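Omumwood > Shop Notes > Working Life

Search this blog Go

13 September 2020

I've been at Neswood for 14 years, most of them spent packing small orders, and I've seen plenty of "this will change everything" days. There was the new label printer. There was the software that wanted us to scan every single thing three times (gone by Christmas, thank goodness). So when the email went around in June saying we were getting a two-armed robot from Nastar for the cleanup and tidying work, I rolled my eyes and went back to my tape gun.

Well, I've changed my mind a bit. Not all the way! But a bit.

If you've never packed orders for a living, you probably picture the packing. What you don't picture is the trash. On a busy shift we get through some 500 parcels, and every one of them leaves something behind: bubble wrap ends, torn packets, backing paper, the little bags the parts come in. It goes on the table, then it goes on the floor, and then somebody (me, usually) is bending over and picking it up with a back that's not getting any younger. I used to joke that I was paid to pack and did the squats for free.

So the robot's first job is picking up wrappers and putting them in the bin. I know, I know. All that money and it's doing what my kids won't do. But I've stood and watched it on my coffee break more often than I'd like to admit, and it's kind of hypnotizing.

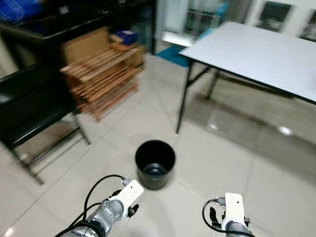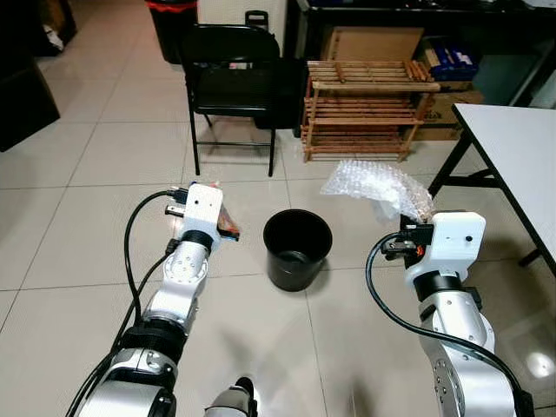 Bin duty at Neswood. The second one has the bubble wrap and the little reddish-orange packet in the grippers.

Bubble wrap was the one we all had bets on. It's light, it's see-through, it squashes into a different shape every time you touch it, and I figured a machine would hate it. The first week it mostly did. The Taşdemir people, who set the thing up for us, spent ages crouched on the tiles, moving the bin over a little and trying again, and I lost two dollars and a candy bar on the results (long story, the candy bar hurt more).

It's slow, by the way. If you've seen those videos where robots fly around a warehouse, this isn't that. I could clear the same bit of floor while it's still making up its mind. The difference is that I want to go sit down afterward and it doesn't.

What's changed for us is smaller and odder than I expected. My shift used to end with 2 of us staying behind to clean up, and now only one of us does, so we take turns and the other gets the early bus. I love the early bus. On the other hand, we've all had to get tidier so the robot has a fair shot. Bags go on the bench, chairs stay where they're put, and no leaving your sweater on the floor (guilty). It feels a bit like cleaning the house before the cleaner comes.

And yes, people are worried. I'd be fibbing if I said I wasn't. There are 115 of us across the whole site and every lunch table has had the same talk: today it's wrappers, so what is it next year? Management says no jobs are going and that it's about sore backs and fewer trips and falls. I believe they mean it right now. I'd believe it more in writing, and I said so at the last meeting, out loud, with my face going bright red.

Next they want to try it on sorting returns, which is a miserable job and it's welcome to it. I've already got another candy bar riding on that one.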